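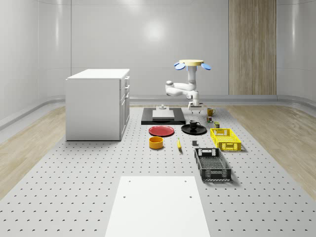

Mokine bench cell, demo layout with crates and kitchen items.

Mokine Bench Cell - demo unit

Sim build and hardware build, same controller, same job files. Ask for the open day session in July, Trokside showroom, doors 10 am. Two sessions, 40 seats each, so book early please.

What you get
One white arm with parallel gripper
Perforated table top, drilled on a regular grid
Job software, one seat licence
Object library, 417 items (mugs, cans, bowls, fruit, crates and so on)
Cárdenas planner add-on, optional

The demo is pick and place with everyday stuff. Plates, a bowl, a banana, mugs. We run it on the big screen first in the simulator, then on the bench out the back. Bok-nam Jin does the morning run and takes questions as she goes, so just sing out. Jae-hoon Woo has the afternoon, bit more on the programming side, bring a laptop if you want to try a job yourself.

Mug jobs are the ones people ask for. Handles are fiddly. You set the approach height, the grip width and which way the handle faces, save it, done. Change the colour of the mug and the job file dosen't care.

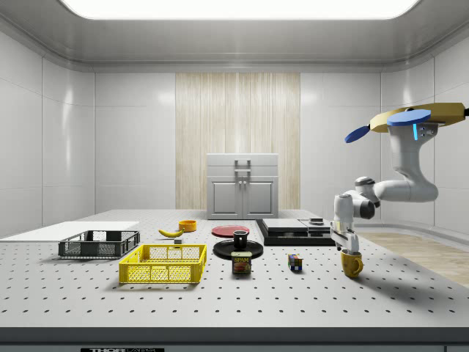

Can I bring my own parts to the open day?
Small ones, sure. Keep them under 800 grams and send us a model file the week before so we can load them into the sim. No glass, no liquids.

Delivery and setup
Ships in 2 crates. Allow half a day for setup and a standard power point within reach of the bench. Kunuston handles freight outside metro areas, they'll call you to book a time. Check the doorway before they turn up, the table top doesn't come apart.

Training is a half day at your site or ours. Covers homing, tool change, saving jobs, and what to do when a pick fails. Bring whoever will be running it day to day, not only the manager. 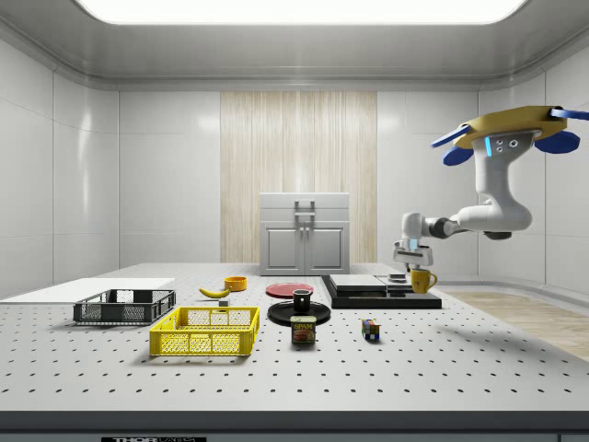 After training you get the job files from the day plus the practice layouts, so your crew can keep going in the sim while the hardware is on its way. Updates come through the same login. Open the layout, drag things where you want them, run it slow first.

Spare finger sets are a seperate line item. So is the longer cable. Both can be added to the order later.

Prices
On request, depends on the table size and whether you want the planner. Demo unit from the showroom is for sale after the open day, ask Jae-hoon.

Parking at the rear of the building, enter from the lane. Tea and coffee on from 9.30 am.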